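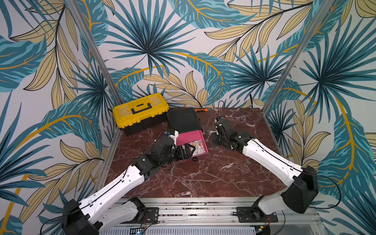
Friday, late evening

The office is quiet now and I have tea, so I will write this before I forget how the day went. Jolene wants the equipment plan for next year on her desk when I come in after the weekend, and I have only half of it. She asked for one page. Mine is already four, and the part with the money is the shortest.

The main question is still the second cell. We have one cell with two arms, and three people who need it. Takumi has it in the mornings, Fiorella has it after lunch, and I take what is left, which this week was two short evenings. When Takumi's work with the boxes runs long, Fiorella sits with her laptop on her knees and waits, very politely, and I can feel the politeness from the other side of the room. I wrote this in the plan as "shared use limits progress." Jolene will cross it out and ask me how many hours.

So today I counted hours. I went through the booking sheet for October and added everything by hand, because the sheet has three different ways to write the time. It came to over 200 hours booked. I do not know how many of those were real work. Some of mine were not. On one evening I spent my whole booking looking for a loose connector.

The offer from Diloso arrived at noon. It is for one pair of arms with grippers, without the frame, without the table, without delivery. Takumi read it standing behind me and said, "So it is an offer for a box." They give 34 days for delivery and then write under it that the date is not binding. Pramon gives a longer time but they include the mounting plates and one spare gripper. I like Pramon better. I know liking is not an argument, so I made a table of both offers with the missing things added in, and after this the difference is much smaller than it looked at noon.

The small things are what make me tired. Rails, plates, brackets, cables, cable ties, a second power supply, a lamp, a camera mount. In last year's budget we put all of this under "other" and "other" became the biggest line. This time I wrote each thing separately and the small parts alone are 2224. I checked it two times because I did not want to believe it. Fiorella said to put it at the top of the page, so that Jolene sees it first and is angry early. I think I will put it in the middle.

Also the surfaces. Each cell needs things to change its look: table covers, wallpaper, some objects from the shops. Mereana buys these with her own card and brings me the receipts in an envelope, and for a long time I was ashamed that there was no line for it. Now there is a line. I called it "scene materials" and gave it a modest amount. She wants to go to the Maihi warehouse next month, where the rolls with old patterns are cheap. She says palm leaves are out of fashion now and we should buy many. The sweets and other small wrapped things I did not put in, they disappear too fast to be equipment.

We talked at lunch about repairs. My opinion is that we should keep money for wear before we buy anything new. Gripper jaws, wrist cables, the shoulder joints if we are unlucky. Takumi's opinion is that a second cell is itself the repair plan, because when one stops we work on the other. I told him that then we will have two cells with no spare parts. We did not agree, but he gave me his list of what he thinks will fail first, and it is a good list. The cables are at the top. I would also put them at the top.

There is one more possibility, which I am a little afraid to write in the plan. The Skositden people are closing their workshop and they want to sell a complete frame, used, with the arms on it. Mereana knows them and says it was treated well. The price is less than half of the new one. But there is no support contract, and nobody here has opened that model. I would have to travel there to look at it, and the travel is also not in the budget. I wrote it as option C with a question mark. Then I removed the question mark, and then I put it back.

What I must still do on Sunday, if I am honest about Saturday: ask myself again about the floor space, write the paragraph about electricity, find the old invoice for the rails, and make four pages into one. I also want to change "we need" to "we propose" in all places. My mother always told me I ask for things like a person who is already refused.

It is almost ten. Fiorella sent me a message that she corrected my sums and they are right. I will sleep better for this. I have to remember to sign the plan as Z. Popescu and not only Zdenka, as last year.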